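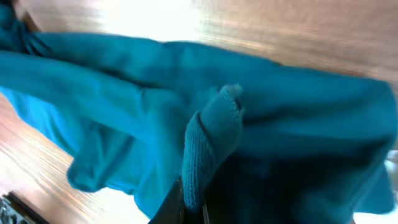 When does the new clothing collection program begin? Household pickup starts in September, and drop-off sites in the Gaillard district are open now.

2025-08-10 — The Larnov Department of Public Works has approved a textile recovery program that will keep used clothing and household linens out of the county landfill. The service will be run under contract by Sustetti, which already handles paper and glass for the city.

Residents in 2,000 households will receive a collection bag in the first phase. Bags should be tied and placed beside the regular recycling cart.
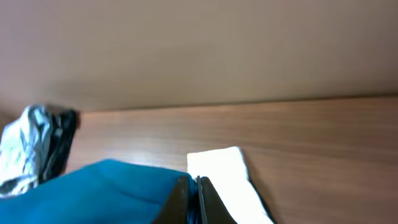 Items may be worn or torn but must be clean. Shoes are accepted in pairs. Pillows, rugs and mattresses are not part of the program and should be taken to the Avar Road transfer station.

"Residents have asked for this service for several years, and the department is pleased to offer it at no added charge," said Jade Zacharias, director of solid waste services.

A trial held last winter on 44 streets brought in 470 bags. Wearable clothing was passed to local charities — the remainder was sold for wiping cloth and insulation.

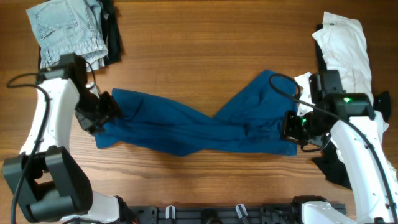

Drop-off Locations

Bins are available at 5 sites, including the Gaillard Branch Library and the Avar Road transfer station. All sites are open during posted building hours.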